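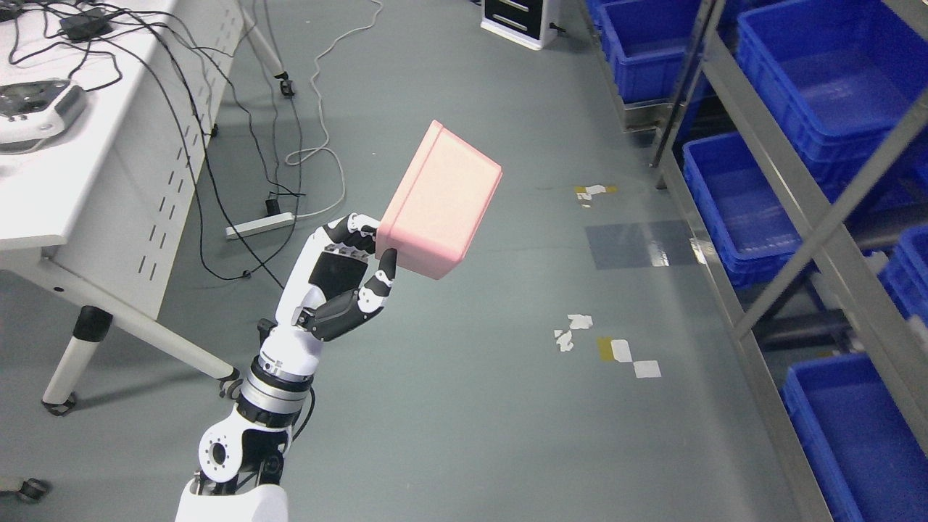
Visit report: Koivisto demonstration lab, Druston
Prepared for the Broramcombe equipment planning group
28 December 2021

Purpose of the visit was to collect enough information to put a handling cell into next year's capital request, or to leave it out. Present from our side: Noémie Pelletier (production engineering) and Arvo Rissanen (maintenance). Our host was Younes Hamdy, applications lead at Koivisto. Ľubica Malý from their service department joined for the second half.

Scope

The candidate job is the transfer of small cartons and plastic boxes from rack bins to the Enton packing line. Parts are light. The difficulty is variety: the current parts list has 437 active numbers, and packaging changes without much notice. We asked Koivisto to limit the discussion to arms with a multi-finger hand, as a conventional two-jaw unit with quick-change jaws was already priced internally.

Hand and arm

Hamdy recommends budgeting the hand separately from the arm. The two have different service lives, different spare parts and, in most of the configurations he offers, different warranty terms. Finger pads are a consumable. He would not commit to a replacement interval without trial data on our own boxes, and we did not press him for one.

A jointed hand can take a box by its corner or edge, so the box does not have to be presented square. That matters for us, as parts in the blue bins settle at every angle. The price is cycle time. Rissanen's view is that the packing line can absorb the slower cycle on the second shift but not on the first.

Payload should be checked with the hand mounted and the arm extended. The brochure value is for the bare flange.

Floor space and services

Items to carry into the layout drawing:

Cable routing. Power and data to the work area should come from overhead or through a covered duct. Loose cords and a power strip on the floor are acceptable in a lab and would fail our safety walk.

Racking. Shelf height and the position of diagonal braces both limit reach into the bins. Our existing racks have braces on the aisle side and would need to be turned.

Floor. Smooth epoxy is preferred. Our bay has patched concrete near column 2, which needs grinding before any base plate is set.

Controller bench. Casters are convenient during commissioning – fixed feet afterward.

Service

Malý quoted 200 hours of remote support in the first year, included in the purchase. On-site visits are billed. She advised holding one spare finger module and one set of cables at the plant. Training for two technicians is offered at Druston only, so travel has to go in the operating budget.

Open points

Quotation reference 1347 covers the arm, hand and controller. It excludes guarding, the grinding work and integration with the Enton line controls. Kalevi Saarela will request a separate price for integration.

Sample boxes to be shipped to Koivisto, including the ones with a raised rim. Trial slot requested for February. Pelletier to confirm which part numbers go in the shipment.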